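Brorby Two-Finger Gripper — Class & Club Set

4 min read

Hand-held gripper for student manipulation projects. Same fingers bolt onto an arm later, so what the kids practice by hand carries over. Built for school clubs, intro robotics classes, after-hours teams short on bench space.

What's in the set
2 grippers, hand-held, black linkage fingers
Blue textured pads, fitted, plus one spare pair per gripper
Wrist bracket for the Flultano bench arm
Hex keys, pivot pins, small bag of screws (keep the bag closed, they roll)
Printed task cards, 17 of them, easy to hard

Opening 99 mm at the pads. Load limit 400 g — please don't hang backpacks off it. Pads come off with one screw each. If they get greasy use dish soap and water, no alcohol, it dries the rubber out.

Sold as a pair becuase most of the cards are pair tasks. One student holds, the other places, or both pick from the same table and have to stay out of each other's way. Single grippers on request, ask Ailbhe Moynihan at the order desk.

Assembly — comes built. Check the pivots before first use, snug but not tight. If a finger drags, back the pin off a quarter turn. Left and right linkages are mirror parts, don't swap them. Club kits get swapped all the time, mark yours with paint pen.

Used by
The Aasen after-school club runs the whole card set between fall and February, then teams pick their own task for the Zalleritz sort-and-pack round. Ikhsan Wuisan coaches there and wrote cards 9 thru 17. His groups like real fruit over foam blocks. Odd shapes, odd skins, more arguing about where to grab. Card 12 is the fruit one: two grippers, one table, one open container. Bring your own fruit.

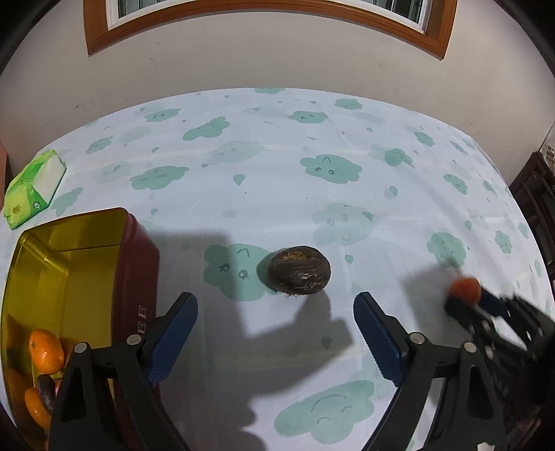 Card 12, two grippers at the table. Oranges in the red container, small round fruit in the second gripper.

Notes on card 12
Go slow on soft fruit, the pads mark it if you squeeze hard
Wrinkled stuff is harder then it looks, try two grab angles before you pick one
Call out before you cross over your partner's side
Any tablecloth is fine, tape the corners down

Not included: arm, fruit, container, table cover. Flultano bracket fits the older bench arm too but needs the long screws, say so when you order.

Spares
Pads (pair), pivot pins (set), linkage left, linkage right. All in stock as of this listing. Spare linkages ship without pads.

School orders — put the club name on the form and a teacher contact. Replacement cards free, just pay postage.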